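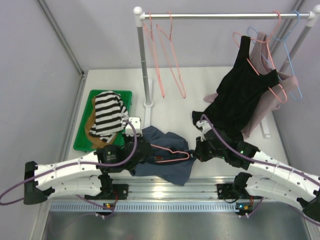 The two-arm cell, with the garment rack at the back and the green tray on the left.

Call for participants: garment handling project, Kisbridge student robotics club

The Kisbridge student robotics club is recruiting 5 students for its garment handling project. The project prepares an entry for the Kadora Student Challenge, in which a two-arm cell has to put clothes on hangers and place the hangers on a rail without a person touching either. Work takes place in Room 44 of the Ekanayake Building.

The places are unpaid. Students on the Automation and Control module may count the hours towards their practical work if the module tutor agrees in writing before the first session. Students from other courses may apply on the same terms. No previous membership of the club is required.

Time commitment

Each participant is expected to complete 40 hours in the cell over the term, booked in slots of 3 hours or less. Two people are present for every slot. Preparation at home, such as reading logs or editing code, is not counted in the total. Slots can be swapped between participants up to the evening before. After that, a missed slot is recorded as missed.

What the work involves

Most of the time is spent on teleoperated demonstrations. One participant drives the arms through a pair of hand-held leaders and the other resets the clothes, starts and stops the recording and writes the log. Roles change at the halfway point of the slot. The recordings are then used to train the controller, and the same pair will later be asked to test the result on garments it has not been trained on.

The task is divided into stages: take a garment from the tray, find the shoulders, open the neckline, insert the hanger, transfer to the rail. Each stage is logged separately with a start time, an end time and a result code. A demonstration in which any stage has to be repeated is kept and marked. It is not deleted. 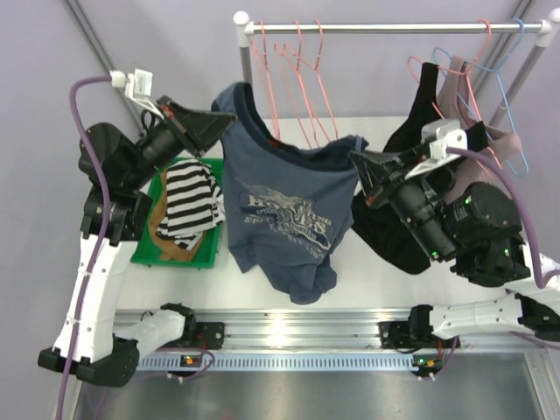

Printed T-shirt held open by both grippers, striped garment in the tray.

T-shirts are the reference garment. The competition rules also allow sleeveless tops and knitwear, and the organisers choose the final set. Opening the neckline is the stage with the lowest success rate under the present controller, in particular when one shoulder is held higher than the other and the collar sags towards the table. Participants will be asked to record a large number of these cases deliberately, including poor starting grips and the corrections that follow them.

Two of the five places are reserved for applicants who wish to work mainly on software. These participants will still complete the full hours in the cell. Their additional tasks are maintenance of the logging script, synchronisation of the camera streams and a weekly check for dropped data. Python is used throughout. Familiarity with Linux and version control is assumed for these two places only. 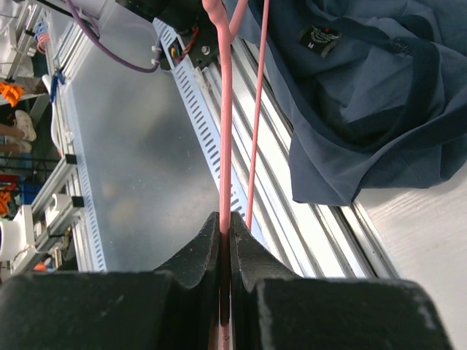
Labelling of the wrist camera recordings is shared equally among all participants and is done on the club's own machines. The work is slow and requires attention to small differences. Labellers mark the moment of contact, the moment of release and what is between the fingers at each point, whether cloth, hanger or both. Where a size label can be read, as with the M on the navy garment, it is entered in the garment field, and the entry is compared with the clothing register at the end of the slot. Wear on the fingers is also noted. Pale scuffs along the upper edges are entered as code W1, and anything deeper goes to the workshop. A written guide is issued at the induction and should be followed even where a participant believes another code would be better. Proposed changes to the guide are collected and discussed at the monthly meeting.

Safety and conduct

All participants complete the Skudmont cell induction before their first slot. Hands stay outside the enclosure while the arms are enabled. Long hair is tied back and lanyards are removed. Food and drink are left in the corridor. A participant who feels unwell or tired stops the slot, and the remaining time is rebooked without penalty.

Who should apply

Steady hands and patience with repeated tasks matter more than programming experience. Applicants should be able to write short, legible log entries in English. Colour vision is not tested, but the garment codes include colour names, so please tell us if an alternative would help.

How to apply

Send one page to Birger Haugland, project lead, stating your course and year, the slots you could normally attend, and whether you are applying for a general or a software place. Do not attach a CV. Applications close on April 14, 2022. Shortlisted applicants will be invited to a short trial in the cell, consisting of one tray of clothes in each role. Results are sent by email, and inductions begin before the end of April.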